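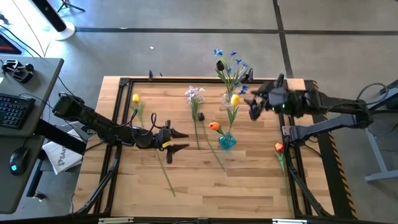 A blue bouquet and a tabletop of light wooden planks.

The Case for the Common Table

18/03/2019

Public buildings in this region have been losing their tables. The change has been gradual, and it has rarely been put to a vote. A reading room is refitted and the long table is replaced by single armchairs. A town hall lobby is cleared for a ticket machine and a row of fixed seats. A health center removes the table where people once filled in their forms and offers a clipboard in its place. Each decision is small and can be defended on its own terms. Taken together they amount to a policy, and the position of this essay is that the policy is mistaken.

The Prinerbridge district is a useful place to begin, as its records are open and fairly complete. When the district last surveyed its public rooms, it listed 751 tables of a size to seat four or more people. The survey before that had listed more than 2,000. Some of this difference is explained by the closure of two branch offices and the sale of the old market hall at Stevitz. Most of it is not. The rooms are still there and still heated and staffed. What has gone is the furniture that allowed strangers to sit down together.

Those responsible for buildings give several reasons. Tables take up floor space, and floor space is now measured against the number of visits. Large tables are hard to move when a room is let for an evening. They attract people who stay a long time. The last of these points is usually made with some embarrassment, but it appears in the written guidance issued to site managers in January, where "extended occupation of surfaces" is listed among the matters to be addressed at refurbishment.

It deserves a direct answer. A person who stays a long time in a public room is using it. The student who spends an afternoon there has no quiet place at home. The retired man with the newspaper is warm, and is seen by other people in the course of the day. A parent with a folder of letters from the housing office needs a flat surface on which to lay them out in order, and will not manage it on the arm of a chair. If we count visits and ignore their length, we will go on building rooms that serve a quick errand very well and serve almost nothing else.

There is also the question of what happens between people. Seats in rows ask the visitor to face forward and wait. Armchairs set apart ask to be left alone. A table makes a modest demand: one has to move a bag, pass a pen, or agree on where the lamp should stand. These exchanges are slight, and it would be wrong to claim that they create friendship or cure loneliness. They do keep people in the habit of dealing politely with others whom they did not choose, and a town has need of that habit on difficult days as well as ordinary ones.

The matter of cost should be stated fairly. A sound table with eight places is more expensive to buy than eight stacking chairs. It also lasts longer. The tables removed from the Pandey reading rooms had been in use for most of a century, and several have since been bought by restaurants, where they are presumably expected to last a good while yet. The armchairs that replaced them are already being recovered. No comparison of these costs over time was made before the work was approved, and one should have been.

Good examples exist. At Holtadico the library kept its long tables through a full refit and spent the money saved on lighting and on sockets set into the floor. It also keeps fresh flowers on them, paid for from a fund of 100 a month, an item that has been challenged in the budget more than once. It should stay there. Flowers tell the visitor that somebody expected company, and they cost less than the signs about food and drink that other libraries have found it necessary to print.

Three measures would be enough to begin with. The district should require that any refurbishment plan state how many shared places will be lost or gained. It should end the practice of selling sound tables before another public building has been offered them. And it should strike the phrase about extended occupation from its guidance, or else explain to residents which of them it had in mind.

Armchairs have their place – many older visitors prefer them, and a room may well hold both. The request made here is limited. Before the next long table is carried out to the van, the people who sit at it should be asked.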